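Folding on the bed – how do you stop the pile going over?

kardale_jz
September 22, 2021
I fold all the washing on the bed and stack it at the far end. By the time I get to the knits the pile leans. Any tips? Current state of things: 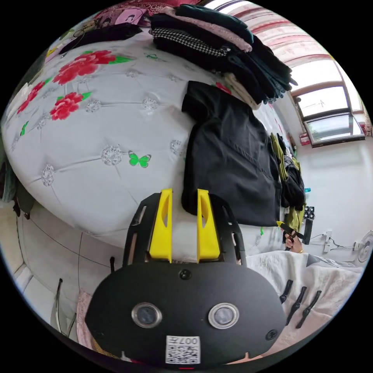

Spare room bed, black one next to be folded.

Sandamali L
Put the knits at the bottom. Yours has a pink knit second from the top with a green thing on it, and soft stuff that high will always slide.

hollthorpe39
Disagree. Knits at the bottom get squashed and you end up with creases across the front. I make two short piles and carry them separately.

Sandamali L
Mine sit at the bottom for ten minutes, they don't crease in that time.

boltach_mum
Lay the collared ones face down, sleeves in, then fold up from the hem. Same width every time and they stack better. Love the peonies on that bedspread by the way, my nan had one with roses.

kardale_jz
Thanks all. Will try two piles first – I only have 19 hangers so most of it has to go in drawers.

hollthorpe39
File them upright in the drawer then. You'll see every colour without digging.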